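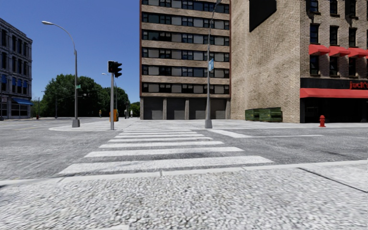
Toravow council backs longer crossing times and a year of pavement repairs

Pedestrians in the centre of Toravow will get more time to cross the road from June, after councillors agreed a package of changes to crossings and pavements in the shopping streets.

The plan lengthens the green signal for people on foot by four seconds at the busiest junctions. It also sets money aside for relaying broken slabs, lowering kerbs and adding benches along the walk between the railway station and the market hall.

Councillors approved the scheme at the end of a long evening meeting, with one change to the draft. The original version would have removed the loading bays outside the market hall altogether. Traders objected, and the bays will now stay open to deliveries until 10 am.

Tineke Cuypers, who leads on streets and transport, told the meeting that the present signal timings were set when the centre had fewer residents and more through traffic. She said the old timings suited a fit adult walking at a steady pace and left little room for anyone slower.

"People write to us about this more than they write about parking," she said. "They get halfway over, the signal changes and they feel they have to run. Some of them can't run."

The council received 1,410 replies to its survey on walking in the centre. Of those, 910 named short crossing times as a problem. Uneven paving came second, followed by a lack of places to sit and poor lighting near the station underpass.

Bus operator Grutik had asked for a trial before any permanent change, warning that longer red signals for traffic could hold up services in the early evening. Under the agreed plan the new timings will be reviewed after the first winter, and the company will be asked to supply its punctuality records for the routes that pass through the centre. Grutik said it would take part in the review and had no plans to alter its timetable before then.

Most of the work on the ground will be done by De Smet, the contractor that already looks after the town's roads. Its crews will start at the station end and move towards the market hall in short sections, so that no shop loses its entrance for longer than a working day. Temporary ramps will be put down where slabs have been lifted. Night work has been ruled out except at the station junction, where the signal cables have to be reached from the middle of the road.

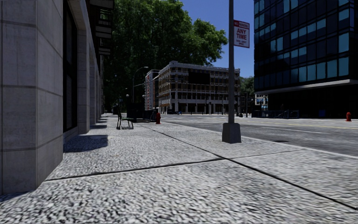
Paving took up much of the discussion. The council's own inspectors had marked the worst stretches last autumn, and several members wanted the list made longer. The centre has more than one kind of surface, and the repairs will have to match what is already down. Where a pale, pebbly pavement runs alongside a stone-faced building, officers said, a patch in plain grey concrete would stand out for years, and the joints between the slabs need to line up with the old ones if the surface is to stay level. Samples from two suppliers will be tested behind the depot before an order is placed.

The cost of matching materials drew some criticism. One member said residents would sooner have a flat pavement quickly than a handsome one later, and asked why ordinary slabs could not be used in side streets. Cuypers replied that they would be, and that the matching surface was only planned for the main walking route.

Bohdana Zakharchenko, who speaks for the residents' group in the streets behind the station, welcomed the decision but said the lowered kerbs should have come first. Her group has been asking for them for seven years. She said parents with prams and people using wheelchairs often go a long way round to find a place where they can get down to the road and up again on the other side.

"A longer green is no good to you if you can't get off the pavement," she said. "We were pleased to see both in the plan. We'd like to see the dates as well."

Officers said a street-by-street timetable would be published before the first section is closed. Kerbs at the junctions will be lowered at the same time as the signals are changed, while those in the side streets will follow once the main route is finished.

The plan also covers tactile paving, the raised studs that help blind and partially sighted people find a crossing. It will be added wherever a kerb is lowered. Push-button units will be checked, and any without a working sound signal will be replaced. Volume will be turned down overnight near homes, a point raised by several people who live above the shops.

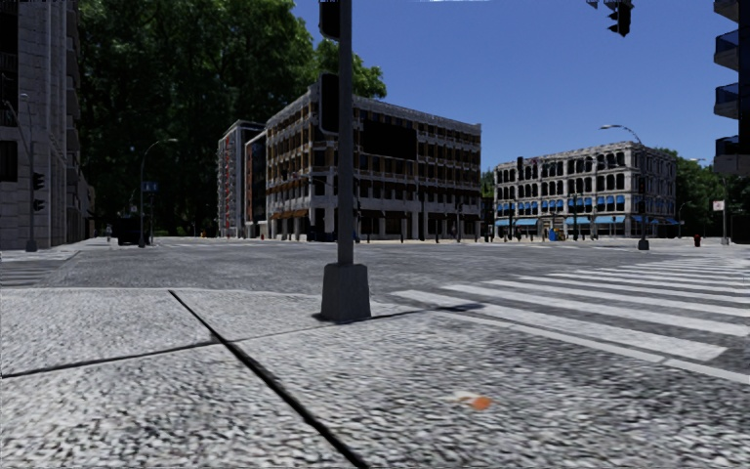 Shops and cafés have been asked to keep signs and tables back from the kerb while the work is going on. Permits for outdoor seating will not be affected, although some businesses may be asked to move their tables to the other side of the door for a short time. Bakery chain Lurora, which has a branch next to the market hall, told the council it was content with the arrangement as long as morning deliveries could go ahead.

A proposal to ban bicycles from the main walking route was put forward late in the meeting and voted down. Members agreed instead to look at where bike stands could be moved to keep the pavement clear near the crossings. That report is due in the autumn, together with a separate one on the lighting in the underpass.

There was no decision on the junction by the old post office, where the road belongs to the province and the council cannot change the signals on its own. Cuypers said she had written to the province to ask for the same timings there and was waiting for a reply.

Residents can see the plans in the entrance hall of the town hall during opening hours. Paper copies are available from the library, and comments on the bench locations can be handed in at either place until the end of the month. Anyone who needs step-free access to a home or business during the work should contact the streets office before crews reach their section.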